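Trernstead Makers Forum > Clubs and Student Projects > Luggage tag challenge, is it worth a term?

padlock_moose
Our senior robotics club has signed on for the Firnenard challenge this year. Two arms, five-fingered hands, one little suitcase, and the job is dealing with a tag on a loop of string at the handle. The kids voted for it over the maze and I lost. I've got 1200 dollars left in the budget and I can already see it going on gloves and replacement cables.

My doubts, for what they're worth. The maze has a finish line. With this one I have no idea how you mark it. When a hand gets hold of a string, is that the kids' programming or did the string happen to fall well? We've had the arms going since October and I still couldn't tell you.

Wrist view from one of the arms, up close to the case:
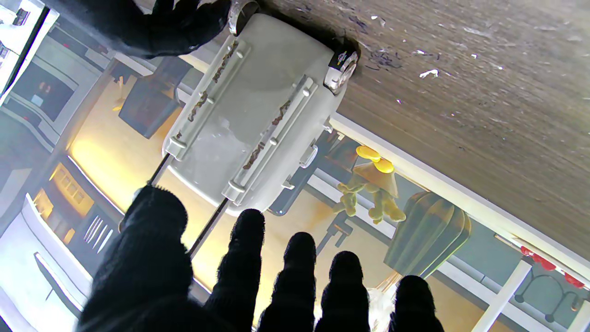
kelpline replied that the maze is no better, half the teams in it copy the same wall-following code and get the same mark. At least with string they have to think about what happens when the thing they're holding changes shape.

padlock_moose
Sure, but thinking about it and doing it are two different jobs. I've watched a lot of thinking.

GravelRoadGeek
How are they driving it? If it's a kid on the controls and the robot's copying, I wouldn't call that a robotics project. I'd call it puppetry with a big power bill. Our school did a term of that and the report said "autonomous" four times.

padlock_moose
Both. They drive it by hand to record runs, then train on the runs, then it tries on its own. The recording part goes fine. I'm the one who has to sign off on the second part and I'm not convinced there's enough in it yet. The rules sheet suggests 1000 runs. We meet after school for an hour and a half, so do your own math.

kelpline
You don't need anywhere near that many if you keep the setup the same every time. Same table, same backdrop, same start position.

GravelRoadGeek
And then it only works on that table. That's my whole complaint with these things. Move the case a hand's width and watch it grab air.

padlock_moose
That's close to what I said at the meeting. The answer I got was "we'll vary it later". I've been hearing about later since the first week. Anyway, since people asked what the two-handed bit looks like, one arm takes the handle and the other looks after the string:
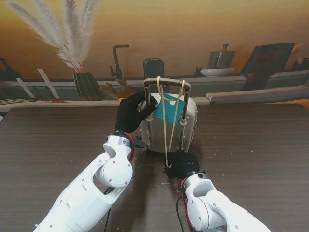 The splitting of jobs was the students' own idea, I'll give them that. They first wanted one arm to do everything and spent seven sessions finding out why it couldn't. I'd have told them sooner but apparently I'm not allowed to.

tidepool_ash
Which hands are you on? We ran the Wuyts ones with bare fingertips and string slid straight through. Went to cloth gloves and it got better, but then the fingers were fatter and couldn't pinch anything thin. Never did find the sweet spot.

padlock_moose
Gloves on both, black cloth. Same trade-off here. I looked at the Fostik rubber tips but I'm not spending the last of the money to find out they peel.

kelpline
They peel.

GravelRoadGeek
Ha. OK, we agree on something.

padlock_moose
One more and then I'll go do some marking. 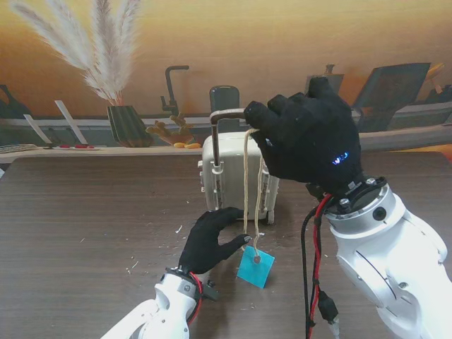

My trouble is with the scoring sheet. You get points for "contact with tag" and more for "control of tag", and there isn't a line anywhere that says where one becomes the other. Take the left hand there, fingers out toward the string and the blue tag while the right one hangs on to the handle. A generous judge and a grumpy judge will give that two different marks. I've written to the organizers to ask, and got back the same sheet with a new date on it.

tidepool_ash
We asked too. We ended up writing our own definition and stapling it to the entry. Control meant the tag moved where the hand moved and stayed there when the hand stopped. The judges went along with it.

kelpline
That's a good definition — I'd steal it.

GravelRoadGeek
I'd still do the maze.

padlock_moose
Stealing it. And I'd still do the maze too, but I've been outvoted and the entry form's in. Will post again once it's run on its own with the case moved over a bit. Don't hold your breath.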